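## Keeping fruit on a tray at home

I buy my fruit on Wednesday and I want it to stay good until the next one. A bowl looks nice, but the fruit at the bottom gets pressed and I forget it. For this reason I changed to a low tray, and I throw away much less now.

**What you need**

- a rectangular tray with low walls (mine is a Petek, 46 cm long)
- a dry cloth
- a free table

**1. Take everything out first.** Put the fruit on the table beside the tray, with a little space between the pieces. Turn each one and look for soft places. A mango with a soft place should be eaten today.

**2. Wipe the tray.** Old juice in the corners brings small flies. Let it dry before you continue.
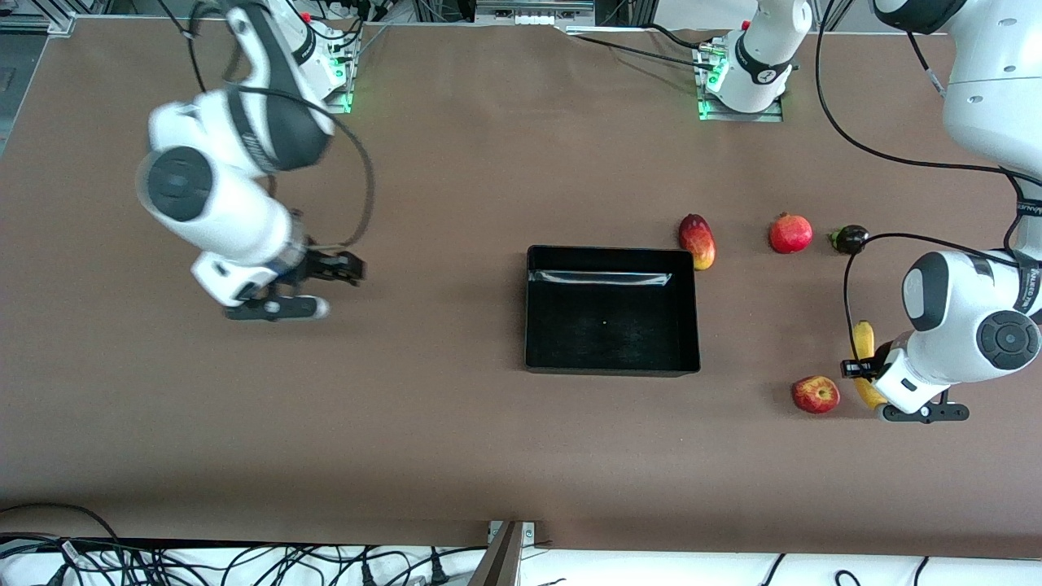
*The black tray, with mango, pomegranate and banana still on the table.*

**3. Put in the heavy fruit.** The pomegranate goes in first, at one short side. It has a hard skin and can wait for up to 5 days in my kitchen, often longer in winter. Place the mango next to it, lying on its side.

**4. Leave the banana for last.** Bananas make other fruit ripen faster, so keep it at the opposite end. If your mango is still hard, you can do the contrary and put them together for one night.

**5. Make only one layer.** If a piece does not fit, it goes to the fridge or you eat it.

Keep the tray away from the cooker and from direct sun. I check mine in the morning when the coffee is heating, and I turn the mango a little each time.

Washed fruit must be fully dry before it goes in. I prefer to wash each piece just before eating.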